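January 16, 2020 - open day, Skutthorpe

Doors opened and we had people at the cloth station before I'd found my badge. I'd planned to start with my little talk, but Adwoa said just run the thing, so we ran the thing! Speed limit at 646 for the public (1000 is for when it's only us in the room), and it looked plenty quick to visitors anyway.

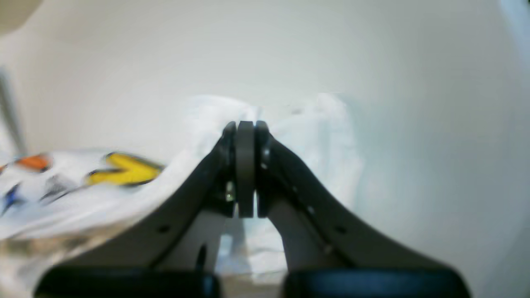

White cloth pinched between the fingertips, wrist view.

Biggest hit was the wrist view on the side monitor. Kids went straight for it, and so did the two guys from Vlček, who wanted to talk pads for ages. I told them we changed ours in November and I'm still not sure I like them on thin fabric - they're great on towels.

Note for next time: move the monitor left. People were leaning over the rope to see both arms and the screen at once.
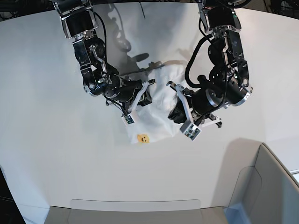 Czesław Grabowska thought we should let it fumble more, because at the Sondville demo the crowd only got interested once something went wrong. Fair point. I'd been hitting reset far too early, so after lunch I gave it 3 tries at a corner before stepping in, and the questions got a lot better (how does it know where the edge is, does it get tired, can it do fitted sheets - no!).

Ewan wants the finger gap checked before we pack up for Nomstead. I wrote down the closed position on both sides and it's in the blue folder with the old numbers.

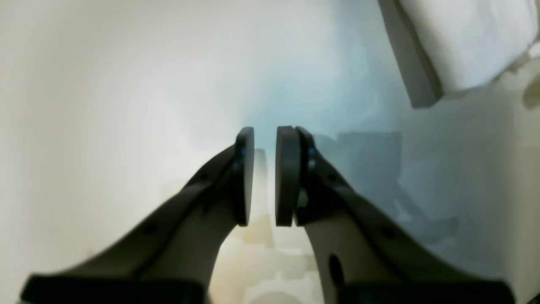

Also need to order more fingertip screws and print a bigger sign, the small one got covered up by coats. Štefánia has the sign-in sheets. I still owe the Vlček guys an email about the pads.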